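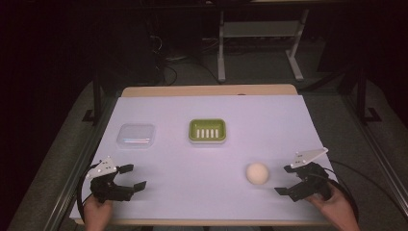

Vendors want to stay on after settlement – do we say yes?

Posted in Buying a Home
Asked by teacosy_kath

Hello all, I've been reading this board for months and have finally got something to ask, so please forgive the length of it.

My husband and I have had an offer accepted on a weatherboard place in Grusunley, which we love to bits. Three bedrooms, a lemon tree that needs a good talking to, and a kitchen that we'll get to one day. We signed contracts, paid the deposit, finance is unconditional, building and pest came back with the usual grumbles (a bit of movement on the western side, some tired stumps), and I'd really started to relax.

Then the agent from Lidmont rang yesterday at teatime to say the vendors' new home isn't going to be finished when they thought it was, and could they please stay on after settlement and pay us rent. They're asking for 4 weeks. Settlement itself would go ahead on the date in the contract, so they'd get their money and we'd own the house, but they'd still be living in it.

They're a lovely older couple. We met them at the second inspection and she gave me a cutting from her hydrangea, so you can imagine how I feel about saying no. We're renting at the moment on a periodic lease and our landlord is fairly easy, so we wouldn't be out on the street. But we would be paying our own rent and a mortgage at the same time, and the amount they've offered wouldn't cover the repayments, let alone the rates and insurance.

The agent was very breezy and said it happens all the time and a one-page letter would cover it. My husband says fine, be neighbourly. My sister says absolutely not under any circumstances, but my sister once sent back a birthday cake. I'm in the middle and not sleeping all that well.

What I'd like to know, from anyone who's been through it, is whether a letter is enough, what we ought to charge, and what happens if the month comes to an end and their builder still isn't done? Also who insures what? I rang our insurer and was on hold until I had to pick up the kids.

Thanks so much in advance, and sorry again, I do go on.

Doina Kelmendi

Hi Kath, and congratulations on the house! I remember that stretch between signing and settling so well, you feel like you're holding your breath for weeks on end.

We said yes to something very like this when we bought in Camedby, and it went all right in the end, but I'd do a few parts differently, so I'll tell you the whole thing and you can take what's useful.

First of all, please speak to your conveyancer or solicitor before you say another word to the agent. I know that's what everyone says about everything. But the agent acts for the vendors and is paid when the sale goes through, and a breezy letter suits the agent very nicely. Ours suggested the same, and our conveyancer laughed (kindly) and drew up a proper licence agreement. The difference between a licence and a tenancy matters quite a lot, because if you accidentally create a tenancy then the residential tenancy rules in your state may apply, with all the notice periods that go with them. Whether a short stay by a former owner counts as one depends on where you are and how it's written, and I'm not going to pretend I know the answer for Grusunley. That's the very thing to ask.

On money, we started out far too soft. They offered a figure, it sounded like a lot said out loud, and we nearly took it. Then I sat down at the table with a cup of tea and wrote out everything we'd be paying for the period: our rent, the mortgage interest, council rates, water, insurance, and the removalist's fee for changing the booking. It came to more than $2,000 above what they'd offered. I sent that list to our conveyancer, she sent it to theirs, and they agreed to it without a murmur. I'd been fretting for days over a conversation that I didn't even have to have. People who need the time will usually pay what it costs, and it's no reflection on whether they're nice.

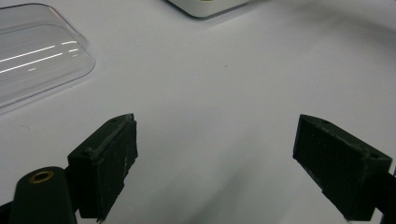 White tabletop, close up.

These are the things our agreement covered, as best I can recall (I've still got it in a drawer somewhere, under the appliance manuals):

An end date, with an actual time of day on it. Ours was noon.

The whole fee paid up front at settlement, as an adjustment, so we were never chasing anybody for it.

A bond on top, held in our conveyancer's trust account. We asked for the same again as the fee.

A daily rate if they stayed past the end date, a good deal higher than the normal one. It should sting a bit, but have your solicitor set it, as I gather it can be knocked over if it looks like a punishment.

Who pays for power, gas and internet. We left those in the vendors' names until they moved out.

What counts as damage, and a right for us to inspect on reasonable notice. We did a walk-through the morning of settlement and took photos of every room, inside the cupboards too, and both couples signed the list. Then another one on the day they left.

No alterations, and no new people moving in. That one came from our conveyancer, who had clearly seen some things.

Insurance was the part that gave me the most bother, so do persevere with the phone. Our building policy had to start from settlement, and we had to tell the insurer in writing that the former owners would be in the place for a while and that we wouldn't. They wanted the dates and a copy of the agreement. The vendors kept their own contents cover going and had to tell their insurer they'd stopped being the owners. Please get an email back from yours confirming it, even if the person on the phone says it's no trouble at all.

Do talk to your lender as well. Some home loans for owner-occupiers say you must move in within a certain time, and ours was fine with a short delay but wanted to be told. And if you're getting any sort of first home concession on your stamp duty, check the move-in rule for that too.

As for their builder running late, ours did. They went over by 9 days. They paid the daily rate out of the bond, were terribly embarrassed, and left us a casserole. I was cross for a while, mainly because I'd already packed the good saucepans. If I did it again I'd ask to see something from the builder first, a letter or the inspection booking, before agreeing to any date. "Nearly finished" covers an awful lot of ground, and plenty of houses sit at nearly finished from winter through to December.

You might also ask if they'd rather push settlement back. Then they stay put as owners, it's their insurance and their hot water system if it goes, and you aren't paying a mortgage on a home you can't sleep in. We never thought to ask. It won't suit them if they need the sale money to pay their builder, but it costs you nothing to raise it, and your finance people will tell you how long the approval lasts.

Good luck with it, and put that hydrangea cutting somewhere out of the afternoon sun!

Restrepo_reno

dont do it. mate of mine did, they were still there 2 months later and he had to go to the tribunal. vacant possession is vacant possession, its in the contract for a reason

BackPorchBev

I think it's a bit hard to say never, but I do see where the poster above is coming from. I've been on the other side of this one. We were the sellers who stayed on, and what I'd add to Doina's lovely long answer is that having it all on paper made it easier for us too. We knew what we owed and when we had to be gone, and I didn't feel like we were living on somebody's goodwill.

One small thing, Kath – ask about the garden. We kept mowing right up until we left, but it hadn't been written down, and I've since heard of people who stopped the minute the money landed. Same with the bins, the gutters and the pool if there is one.

And don't worry too much about offending them by getting the solicitors in. They'll be expecting it, and if their own solicitor is any good they'll have been told the same. Your landlord might be the one to ring next, before you give any notice on your rental.

teacosy_kath

Oh, thank you all, this is so helpful. I've emailed our conveyancer with more or less Doina's entire list, and asked about moving settlement back instead, which hadn't crossed my mind. I've also done the sum with the cup of tea, and yes, the offer is well short. Husband has gone a bit quiet about being neighbourly.

The hydrangea is on the laundry windowsill for now. Will report back once I've heard.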